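To: Budholm manipulation list
Date: 2018-11-06
Subject: Re: Bagging task, scoring of partial runs

A member of the Skosik group wrote:
> The May report gives one success rate for the bagging task. Does a run
> count if the bag is open but no item has been moved? We cannot compare
> our own figures without knowing this.

The question is a fair one, and the report should have been clearer. The Gamen method is scored in 2 stages: handling of the bag, and transfer of the produce. A run counts as a success only if both are complete. The arms are controlled by a single policy, and the toy produce is varied between runs.
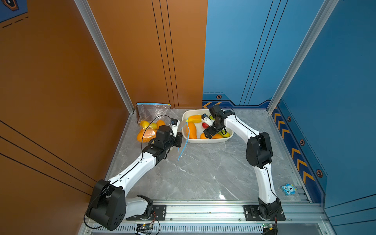

Bagging task: one gripper beside the zip-top bag, the other reaching into the tray.

Each setting was given 60 runs, of which 30 used item sets held out from training. Runs that ended after the first stage were recorded as failures — this differs from the Zapata protocol, which grants half credit.
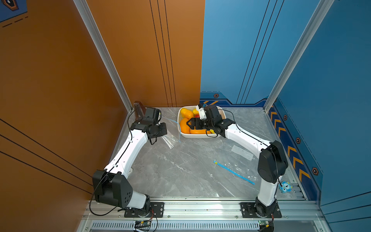

We will therefore issue a revised table with the stages listed separately. Groups that wish to have their own runs rescored should send their logs to the list within 3 weeks.

Gamen project office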